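Dinner for one, served by two arms
A workshop in Skevenel, a folding stool, and a lot of dropped bread
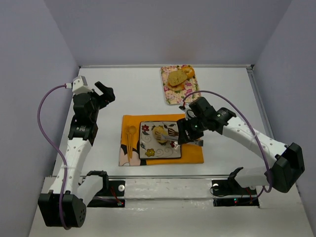 Friday evening, just gone seven, and Wiebke Hamann is under the bench looking for a screw. M3, short one. She has a bag of 1000 of them somewhere but the bag is at home and home is a bus ride away. "It'll be fine with three," she says from the floor. Then, a bit later, "it won't be fine with three."

The screw comes out of an old webcam bracket in the end.

She's been building this pair of arms since the winter before last, first on a kitchen table, now in a rented corner of the shared workshop on the Jillberg road. The aim has never changed and is easy to explain to a stranger. Lay a place, pick up food with tongs, put it on a plate. Two arms, ordinary cutlery, nothing specially made for a robot to hold. Her mother's hands got bad a few years ago and cutting up dinner became a thing for other people to do. Wiebke repairs lift doors for a living. She figured she knew enough about motors to have a go.

She did not know enough about motors. First arm, built from plans she found online and changed in all the wrong places, could not hold up its own elbow. It sank. You'd switch it on and it would nod slowly down to the table like a man falling asleep on a train. Second version had stronger joints and shook so badly it threw a fork at the fridge. The fridge has the dent.

Version three is the one on the bench. White links, black joints, the elbows bigger than she wanted. Most of the printed parts were done on the workshop's Mittal, a machine with a sticky door and a queue on weekends, so she prints overnight and hopes. A full forearm takes 15 hours. Lost two of them in June when someone needed the socket for a kettle.

Then the cables. Every builder I've met has a thing they go on about and with Wiebke it's cables. Purple ones, because the shop had purple. They run from the gripper back down the arm and they have to be long enough that the wrist can turn right over and short enough not to sweep the plate into someone's lap. She started with them pulled tight along the arm, very tidy, very smart. Snapped a connector the first week. Now they bow out in big loops and she ties them once, on the forearm, and leaves the rest alone.

"Looks like a mess," she says. "Hasn't broken since."

The walls came later. She was working in the open room and the vision side kept getting confused — coats on hooks, people walking past with planks, the low sun through the roof window at teatime. So, plain panels round the back and both sides. Cost 70 quid including the paint, a grey with a bit of lilac in it that was on the returns shelf. It made more difference than a month of fiddling with code, and she is still cross about the month.

Teaching it is slow work. She doesn't type in where to go. She moves the arms through the job herself, using a smaller matching pair she calls the puppets, and the software (Furent, free, written by a handful of people on a forum and documented by none of them) stores what the cameras saw and what the joints did. Do that over and over with the plate shifted a bit, the tray turned a bit, different food. Then leave the computer to chew on it. Then try it and watch it do something daft.

Tongs were the worst of it. A spoon you can grab more or less anywhere along the handle and get away with it. Tongs have to be held in the right place, the right way up, and squeezed, and the gripper has to know the difference between squeezed on air and squeezed on a bit of bread. Too hard and the food shoots out sideways. Not hard enough and it gets most of the way across then drops on the cloth. She has changed the finger pads 7 times. Bicycle inner tube, the feet off a laptop, some stuff meant for lining drawers. The drawer stuff won.

And she is fussy about the table. No plain white plates in here. Flowers on the plate, flowers on the tray, bright orange placemat with a print on it. I asked if that made things harder and she gave me a look. Of course it does. Her mother's plates have flowers on. If it only works with canteen crockery then it doesn't work, not in that kitchen.

Wooden utensils on orange cloth are a right pain for the same reason, the colours are so near each other. For weeks the left arm would go for a handle and close on nothing, an inch to one side, and lift nothing, very carefully, and put nothing down. It got to be a sort of party piece. People came over from the woodworking end to watch it.

It's better now. How much better depends on the day and she won't give me a number, she says numbers are for when she's done a proper run, same code start to finish, no tweaking halfway. She hasn't had the patience. There is always a tweak. Last time I visited it was the wrist on the right arm, a bit of play in it you could feel with a finger, and that's what the missing screw was for.

What would she do differently? Buy decent motors at the start instead of cheap ones twice. Leave more room beside the bases, where the wiring comes in, as it's fiddly getting fingers in there and she has caught her knuckles on every edge. Label things. She says label things three times in one evening, while holding a red wire and wondering aloud were it goes.

Her mother has been in to see it once. Sat on the folding stool with her coat on, watched for a good while, asked if it did gravy.

It doesn't do gravy. Liquids are next year, maybe, and a better floor mat first. Before that comes both arms working together, one steadying the plate while the other serves, which sounds small and means teaching almost everything over again from scratch. She's started a notebook for it. There's also the matter of an emergency stop her mother could hit with an elbow, big and soft, and so far the best candiate is a button off a quiz game.

By nine the bus is the problem. She tightens the borrowed screw, wiggles the wrist, wiggles it again. Switches off at the wall, covers the bench with a bedsheet. The bag of screws is coming in on the next trip, she's written it on her hand.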